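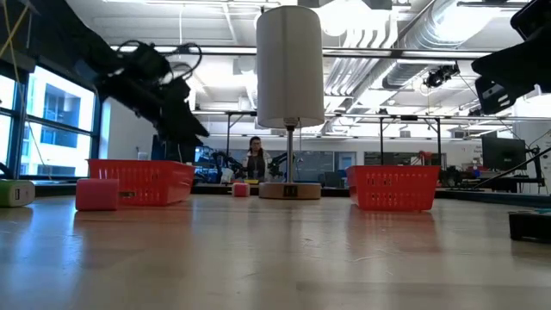 4.2 Lamps, baskets and the things that settle near them

We turn now to the tabletops themselves, and to the question that first drew us into this work, namely why certain small things come to live beside certain larger ones. Readers who have been patient with the interview material in the previous section will, we hope, find that some of what our participants told us becomes rather easier to follow once the objects are on the table.

Figure 3. Tabletop arrangement with a lamp between two red slotted baskets, two pink blocks and, at the far left, a power bank.

The arrangement in Figure 3 belongs to the type we have called "flanked", meaning that a tall object stands between two open containers and the smaller belongings lie outside them. Of the 84 arrangements we coded, the flanked type was the one our participants found easiest to talk about, and they talked about it at some length (Tímea Szilágyi's transcripts for this type alone filled a whole binder). People spoke of the lamp as the thing everything else had to be fitted around. One participant in the Vainio flats, a retired bus driver with a great fondness for crosswords, put it to us like this: "The lamp goes down first, and then you see what room you've got left. I wouldn't dream of moving it for a basket."

Baskets, by contrast, were felt to be movable, and were very often bought in pairs. We had expected a pair to be shared out by purpose, with one for papers, say, and the other for odds and ends, and a good many households did tell us that this had been the plan. In practice the division seldom lasted beyond a fortnight or so. Martti Kettunen, who carried out the home visits on Friday mornings, noted again and again that people would reach for whichever basket was nearer and then be mildly surprised, on being asked, to find their keys in with the birthday candles.

The small objects deserve a little more attention than earlier studies have given them. In Figure 3 one pink block lies in front of the left basket while a second rests right beside the base of the lamp, and both are well within reach of a container that could hold them. We call such items "near-stowed". It would be easy to treat them as untidiness and leave it there, but our participants did not see them that way at all. A thing beside the basket was, to most of them, a thing still in use, and several were quite firm that putting it inside would amount to forgetting it. Chargers and power banks were spoken of in the same spirit, and were the items most often said to belong at the end of a table.

We should add a word about surfaces. A glossy wooden top, such as the one shown, was widely admired and just as widely fretted over. Fine scratches came up in conversation far more than we had thought to ask about, and two households at Skotever had taken to lifting their baskets instead of sliding them, a habit which seemed to us to affect where the baskets ended up. Aarne Salminen has suggested that this may explain part of the difference between polished and painted tables, and we return to his suggestion in Section 5.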